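2018年4月18日　工作记录
记录人：Mylene Buenaventura
地点：Caltau 二号工作间

本日工作内容为零食袋装入纸购物袋的整理练习，依据 Wuna 包装规程草案第12条执行。上午由 Raquel Morais 核对物料领用单，单号2720，品类与单据相符，准予使用。Consolacion Bautista 负责台面布置，要求购物袋开口撑开后再行装袋，零食袋不得叠压放置，以免袋角受折。

关于装袋次序，经讨论暂定如下：体积较大、袋身较挺者先入，置于底部；质轻易碎者后入。袋内充气较足的品种不宜用力按压，应持袋口封边处提放。纸袋侧壁较软，放入时须沿袋口中部下落，避免刮擦袋沿。

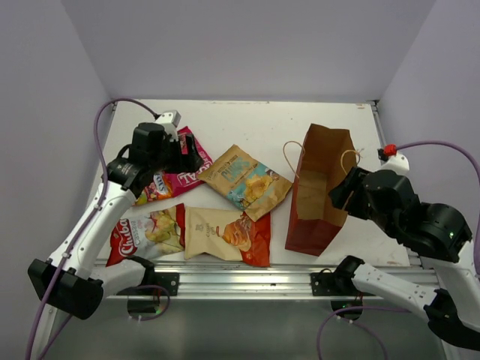 图1　白色台面上的五袋零食与敞口纸购物袋，亮粉色一袋位于左侧靠后。

台面状况一并登记：后缘有浅红褐色刮痕，右后角及右前角附近亦各有红褐色痕迹一处，另有零星细小斑点。成因未查明，上次记录中亦未提及。拟先以中性清洁剂擦拭，如不能去除，再报 Ariel Gatchalian 决定是否更换面板。擦拭前后应各留存照片。

Boglárka Borbély 提出，现用纸袋与 Dela Peña 供应的旧批次在袋底折法上有所不同，立放稳定性需另行比较。旧批次库存尚有12只，存于北侧柜内，领用时须登记。比较方法待定，原则上两种纸袋应使用同一组零食，并按相同次序装入。

待办事项：
一、补录各品种零食袋的外形尺寸及净重。
二、向 Fatlow 索取纸袋规格说明。
三、规程草案第12条中“轻放”一词表述不明，请 Consolacion Bautista 于七月修订前提交修改文字。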